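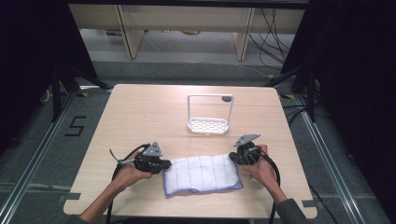

Flunton Countertop Rack, white
Item no. 3446

Small upright rack for a kitchen cloth or other light items used at the sink. White plastic, with a small dark gray mark or knob at the upper right corner of the frame. Rectangular frame with an open vertical loop handle at the top and a shallow tray at the base. The tray floor is perforated in a diamond lattice so that water can pass through.

Use
Place the rack on a flat, level surface. On wood, put a saucer or mat under the tray. Fold quilted cloths lengthwise before hanging; a thick cloth left bunched in the tray dries slowly. Lift by the loop, with the tray empty.

Cleaning
Wash by hand in warm water with dish soap. Clear the lattice with a soft brush. Do not use scouring powder or bleach. Not suitable for the dishwasher or for surfaces above normal room temperature, including stovetops and radiators.

Supplied
Rack, fully assembled. No tools or wall fixings required. Cloths are sold separately; see Selodano quilted cloth, white with purple hem, item no. 1938.

Ordering
Sold singly or in cartons of nine. Single racks ship within two working days. Carton orders are packed flat on their sides with paper between units and should be checked on delivery. Report damage in writing with the item number and the order number.

Page revised 2024-12-22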